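6 Vergleichstest der Greiffinger am Handgreifer

Dieser Abschnitt beschreibt den Wechsel der Fingersätze und den anschließenden Vergleichslauf. Er gilt für den Handgreifer Wernier mit den Fingersätzen Dizon (gerippt) und Bingate (glatt). Der Anbau am Roboterarm ist in Abschnitt 7 beschrieben.

6.1 Fingersatz montieren

1. Kamera ausschalten und Datenkabel abziehen.
2. Schrauben an beiden Trägerplatten lösen, Finger nach vorn abnehmen.
3. Neuen Fingersatz ansetzen. Linker und rechter Finger sind spiegelbildlich ausgeführt und dürfen nicht vertauscht werden.
4. Schrauben über Kreuz anziehen.
5. Greifer dreimal vollständig öffnen und schließen.

VORSICHT: Quetschgefahr zwischen den Fingern. Beim Schließen nicht in den Greifbereich fassen.

6.2 Kamera einstellen

1. Datenkabel anschließen, Kamera einschalten.
2. Im Programm Flellwood das Profil »Handgreifer« laden.
3. Belichtung auf 220 setzen und Automatik deaktivieren.
4. Prüfen, ob beide Finger im Kamerabild sichtbar sind.

Hinweis: Nach jedem Fingerwechsel muss die Öffnungsweite neu kalibriert werden. Werte des vorherigen Satzes werden nicht übernommen.

6.3 Vergleichslauf

1. Prüfobjekt auf den Tisch legen. Geeignet sind Alltagsgegenstände mit gewölbten Seitenflächen, z. B. eine Computermaus.
2. Greifer von hinten an das Objekt heranführen, Finger seitlich anlegen.
3. Greifer schließen, Objekt anheben und über der Tischkante halten.

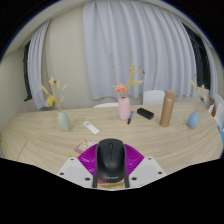 4. Objekt ablegen, Greifer vollständig öffnen.
5. Schritte 1 bis 4 je Fingersatz 8-mal ausführen. Reihenfolge der Objekte beibehalten.
6. Aufzeichnung unter der Nummer des Fingersatzes speichern.

Ein Lauf mit weniger als 300 Einzelbildern wird von der Auswertung verworfen. Fehlercode 99 bedeutet, dass die Kalibrierung nach 6.2 fehlt.

Rückfragen zur Auswertung: Analyn Magbanua, Prüftechnik.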